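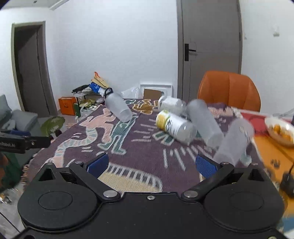
Blue pads, purple tablecloth and a lot of bottles.

So I've had the Skirnemon hand gripper for most of March now, and a few of you have asked whether the kit is worth the money. Short version: yes, if you like fiddling with things, and maybe wait a bit if you don't.

It comes from Tidero in a box with far too much foam. You get the gripper, 4 spare pads, a little bag of screws and a leaflet that I read twice and still got wrong. Jannik Seidel talked me through the setup over the phone one evening (thank you, Jannik!) and after that I was up and running in time for supper.

What I like most is the pads. They're grippy without being sticky, and frosted bottles, which my old Harms one used to drop all over the place, are much less of a fight. Cups on their sides are harder – you have to come in low and square, and I still get it wrong more than I'd like.
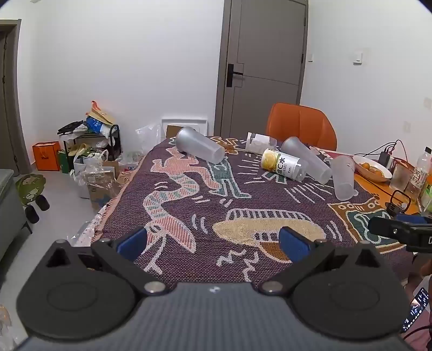 My other grumble is the software. Version 2227 lost my settings every time I closed it, and 2313 is better but takes some 8 minutes to install, with a progress bar that sits still for most of that. Also, the carry case is sold separately, by Gikitz of all people, and the zip is stiff.

Would I buy it again? I think so. I'm trying spoons next, so if anyone has got the pads to hold something that thin, do leave me a comment.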